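Bench and board care: change of finish from June

Following the humidity readings taken over the winter, the Greltstead workshop is changing the finish used on jointed boards and loose bench tops. The old mix of linseed oil and turpentine stays tacky for too long in the back store, and dust was setting into the surface before it cured. From June all members should use the Kivley hard oil kept in the metal cupboard by the side door.

Preparation is unchanged up to the last sanding. Scrape off any glue line, sand to 180 grit along the grain, wipe with a barely damp cloth to raise the fibres, leave overnight and then sand once more by hand with 400 grit paper. Do not use the orbital sander for the final pass. It leaves small swirls which the oil makes darker.
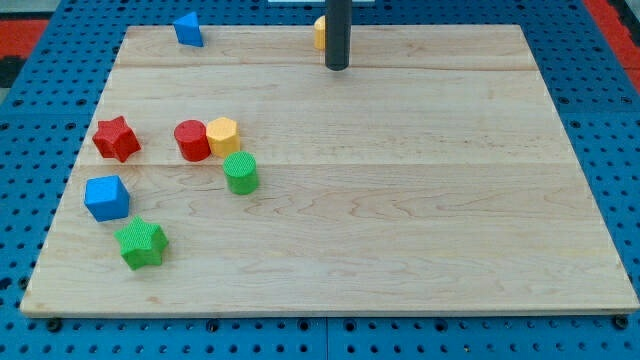 A jointed board in pale wood, with the seams faintly visible.

Apply three thin coats, with at least 6 hours between them. Coat both faces and all edges on the same day. A board oiled on one face only takes up moisture unevenly and will cup, and Declan Partington has had to flatten several that were left this way. End grain takes more oil than the faces and should be gone over a second time after 5 minutes, before the surplus is wiped away.

Stand boards on edge in the drying rack with a gap on each side. Boards stacked flat will mark each other.

Oily cloths must be laid out singly on the outside rail until stiff, then put in the lidded bin. They can heat up and catch fire if bundled.

Members with boards already part finished in the linseed mix should carry on with it, as the two do not bond well. Marijke Koster has kept back one tin for this purpose. Requests for more cupboard space go to Ridwan Hartono.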